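Fleltus Three-Peg Stacking Stand with Squares

Home > Sorting and Stacking > Peg Stands > Three-Peg Stand

Item no. 843
Ships in 5 business days
In stock

A long pine base with three fixed upright dowels, and a set of flat square blocks that drop over them. Used in preschools, therapy rooms and at home for stacking, color sorting and early counting. The stand is sold alone or with squares. Interlocking cubes and plain rectangular blocks are sold separately and are listed further down the page.

Choose an option
Stand only
Stand with squares
Squares only (replacement bag)
Classroom carton (stands and squares, boxed together)

What it is

The stand is a single board with the dowels set in a line along its length. The dowels are glued into drilled holes and do not come out. The tops are rounded and the whole piece is sanded smooth. We leave it unpainted. Pine darkens a little over the years, so a new stand next to an old one will look paler.

Squares are flat with a round hole through the middle. The hole is cut larger than the dowel, so a child doesn't have to hold the block perfectly level to get it on. That was a change from the first version, which had a tight fit and was returned by several schools. If you have the older stand, the new squares fit it. The older squares also fit the new stand, though they will still be snug.

Each bag of squares is mixed. We don't split bags by color, but if you write to us before ordering, Zofia Pawlak in the packing room can usually put together an all-green or all-blue bag from open stock.

Who uses it

Most orders come from preschool classrooms and occupational therapists. For a first activity, give the child one peg and a few squares in one color. Add the second and third peg when they are putting blocks on and taking them off without help.

The stand works from either side of the table. It can run front to back, with one dowel behind the other, or side to side. Front to back is harder, as the child has to reach past the near dowel to get to the far one, and it's a good next step once side to side has become easy. Two children sitting across from each other can also share one stand placed this way, each starting from their own end.

Care

Wipe with a damp cloth and dry right away. Don't soak the stand and don't put it in a dishwasher. The squares can be washed by hand with mild soap. Lay them out to dry before they go back in the bag.

If a dowel gets a rough spot, rub it along the grain with fine sandpaper. No oil or finish is needed afterward. If a dowel comes loose, stop using the stand and send us a note – we replace the stand and don't ask for the old one back.

Safety

For ages three and up, with an adult nearby. The dowels are upright and fixed, so the stand belongs on a table and not on the floor where a child could fall on it. Check squares for chips now and then and throw out any that are cracked.

Works with

These items are kept in the same section because schools tend to order them together.

Grakolitz interlocking cubes. Small cubes with round studs and recesses on the faces. They push together into larger blocks and pull apart again. They have no through-hole for the dowel and won't go on the stand, but they are useful beside it for sorting (which ones fit on the peg, which ones don't). Sold by the single color or mixed. A school tub holds 1,000 cubes.

Skestell plain blocks. Rectangular blocks with smooth faces and no hole. Sold in mixed colors.

Domański pegboard sheet. Brown perforated board that can be laid flat on a table next to the stand. The holes keep blocks from sliding as much as they do on a slick tabletop. Cut edges are sanded. Can be ordered to size, allow extra time.

Color notes

Colors vary a little between batches. The Skestell red leans toward orange and has done so for the last several batches, and the maker says it will stay that way. If you are matching blocks to printed color cards, order one block first and check it against your cards. Pink and white cubes are always in stock. Black cubes sell slowly and we only reorder them when the bin is nearly empty, so they can be out for a few weeks.

Sorting by shape and color

A mixed layout gives the child more to look at than a tray of matching squares. Put the stand to one side and spread the other pieces next to it with space between them. Ask for a piece by color first ("the blue one"), then by kind ("one with a hole in it"). Keep it to a handful of pieces at the start.

Green square beside the stand, with pink, white and black cube blocks and two rectangular blocks, one blue and one red-orange:
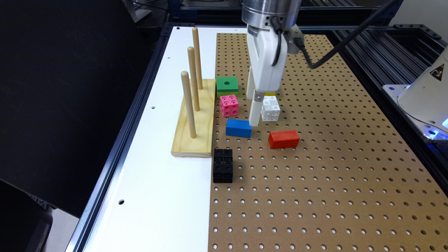
Ordering for schools

Purchase orders are accepted from public and private schools. Send the order by email or fax with the item number and the option you want. Please write "stand only" if you do not need squares, as that is the most common mix-up. Maarja Strazds handles school accounts and can set up a quote that stays good through November.

The classroom carton weighs 34 pounds packed. It ships by ground only. Someone has to be there to sign for it, so please give us a delivery address that is staffed during the day. School offices that close for the summer should tell us the last date they can receive boxes.

Returns

Unused items can be sent back in the original packing. Opened bags of squares can't be returned unless something is wrong with them. If a piece is missing or damaged, tell us which one and we'll mail it out at no charge.

Customer comments

"We bought two stands for the four-year-old room. The base is long enough that small hands don't knock into the next peg. I'd like to be able to buy squares in one color without having to email." – Orlando Rivadeneyra

"Good and sturdy. One of ours came with a pencil mark on the underside, which sanded off. The kids use the interlocking cubes more than the stand if both are out, so now I put them out on different days." – Mercedes Sánchez

"I use it with adults after hand surgery. A taller dowel would be useful for that, but for reach and grip practice it does the job. The rounded tops help." – Thongchai Phetsri

Questions before you order

Can I buy extra dowels? No. They are glued in and aren't sold as parts.

Does the stand need to be clamped down? Most people use it as is. For children who pull hard on the pegs, a square of non-slip shelf liner under the base helps.

Is there a one-peg version? There was, and we stopped carrying it. We have a waiting list and will make another run if enough schools sign up.

Page last updated 30 March 2020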